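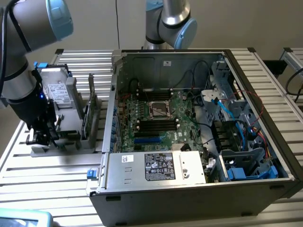
Festplatte und Erweiterungskarte in der Halterung, daneben der Greifer

Protokoll der Hausversammlung Plovik, November

Beginn: 19 Uhr
Anwesend: Firouzeh Nazari (Leitung), Ezekiel Holloway, Keisha Pettigrew, Trinidad Maldonado (Protokoll)
Entschuldigt: Marcus Quintanilla

TOP 1 Protokoll der letzten Sitzung
Ohne Änderungen genehmigt.

TOP 2 Fahrradkeller
Die Firma Wimard hat ein Angebot für neue Doppelstockständer geschickt, 872 Euro inklusive Montage. Keisha findet den Preis in Ordnung, Ezekiel möchte ein Vergleichsangebot von Ostrowski. Im Keller stehen etwa 11 Räder ohne Namensschild. Sie bekommen einen Zettel und werden nach drei Wochen in den hinteren Raum gestellt.
Beschluss: Vergleichsangebot wird eingeholt (3 Ja, 1 Enthaltung). Zuständig: Ezekiel.

TOP 3 Heizung im zweiten Stock
Zwei Wohnungen melden morgens kalte Heizkörper. Firouzeh ruft am Dienstag bei der Hausverwaltung Dekgate an. Bis dahin bitte nicht selbst an den Ventilen im Flur drehen.

TOP 4 Verschiedenes
Das Licht am Hintereingang geht nach wie vor zu früh aus. Marcus hat noch den Schlüssel zum Waschkeller und wird gebeten, ihn zurückzuhängen. Der Streuplan wird ab sofort im Treppenhaus ausgehängt, Tauschwünsche bitte direkt an Keisha.

Ende: 20.15 Uhr
Für das Protokoll: T. Maldonado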